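Clikthorpe Community Help > Home and Clothing

Cream shirt keeps sliding about on a curved rail, any ideas?

Posted by railandtruth, Oct 3, 2022

Hello all, I've got a black clothes rail, the sort that bends over in an arc at the top, and a cream shirt with a big floppy collar that I need to keep looking decent until November. It's still got its paper tag on and I'd like it to stay that way! 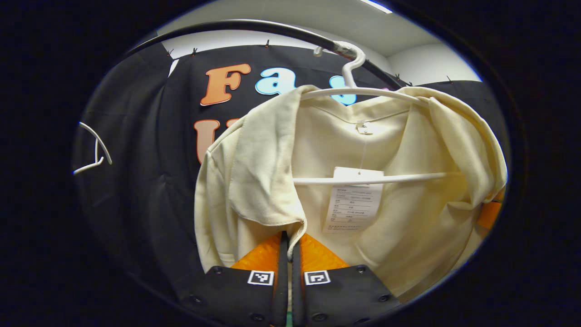

I've tried hanging it nearer the end and it just creeps down the slope. The collar goes into a lump on one shoulder as well, and I don't want to iron it every time I walk past. Do I need a different rail? The Brikora ones I've looked at are 114 pounds, and I'm not made of money.

mothballmary

Please don't buy a new rail! Mine's a cheap Stasten one with a bend in it and I had the same bother for 2 years. Shiny paint is lovely to look at and hopeless to hang things on.

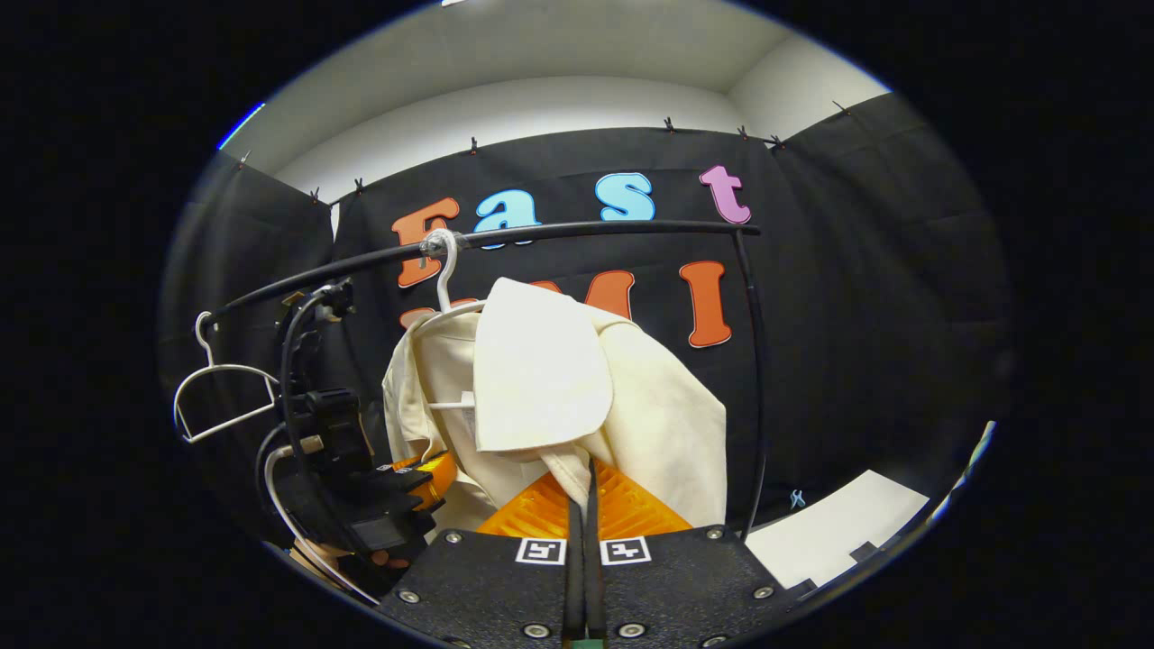

What sorted mine was giving the hook something to grip. Clear tape round the rail where the hook sits, like on this one, is plenty for a single shirt – go round a few times and press it down well. I'd pick a spot near the top of the curve so it isn't fighting the slope. For the collar, undo everything, lift the shirt right off, settle both shoulders on the hanger and then lay the flaps down with your hands. A quick steam from the inside if it's still sulking.

pegbag40

Just get a straight rail. Yook do one for 40 quid.

tumbledry_tess

Tape worked for me too, but it went a bit gummy in the summer so I swapped to a rubber band. Wide hangers help with the shoulder lump. Keep the steam well away from the paper tag or it'll curl.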